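Tracing a Jewish family from Kostitz: where did the community records end up?
Posted in Family and Community History, Central Europe board

Horna23
My great-grandfather came to Canada from Kostitz as a boy and settled in Winnipeg. The family story is that his father taught at the Jewish school there and wrote essays in German for a small paper. I have his naturalization file, which gives Kostitz as his birthplace, and a prayer book with the name of the town stamped inside the cover. The town archive answered my email in December and told me they hold nothing for the Jewish community. Is that likely to be the end of it? I read German slowly and have no Czech or Hebrew. I'm mostly after the father's birth record and anything he published.

Gisler
No, it isn't the end. Town archives in that part of the world often hold only the municipal papers. Births, marriages and deaths for Jewish communities were kept in separate registers, and many of those were gathered up centrally. Start with the national archives in Prague and look through their online inventory of Jewish registers. Search under every spelling you can find, because a German place name may be filed under its Czech form, and there can be more than one place with the same name. Check the district on the naturalization file before you order anything.

Keep in mind that a teacher was often hired from somewhere else. He may have been born 80 kilometres away and only shown up in Kostitz once he had the post. If you can find his son's birth entry, read the whole line. The entries I've used gave the father's occupation and sometimes his home community, and that second part is what you need.

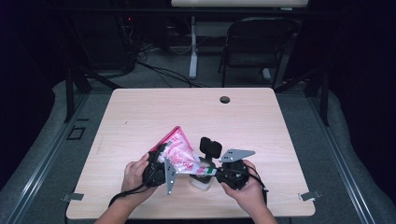 For the essays, don't search only by his name. Contributors to small papers often signed with initials, or with a first initial and the town. Several German-language Jewish periodicals have been scanned and can be searched by word, but the old type confuses the software. I found 46 mentions of my own family's town by searching for it with the long s read as an f. Searching it spelled properly gave me almost none.

Also write down exactly what the stamp in the prayer book says. If it names a society or a school as well as the town, that's another search term.

Doltavmont
Try the Jewish museum in Prague too. My cousin got something from them but it took ages. Not sure if they charge now.

Horna23
Thanks to you both. The file does give a district and it isn't the one I'd been searching, so I may have written to the wrong archive. The stamp has a second line that I'd taken for the printer's name, but it starts with "Verein". I'll go through the register inventory this weekend and post the entry here if I get stuck on the handwriting.

Gisler
Verein is a society or association, so that's well worth following up. Post the entry at full size if you can, with the column headings included. The headings are usually printed and they make the rest much easier to read.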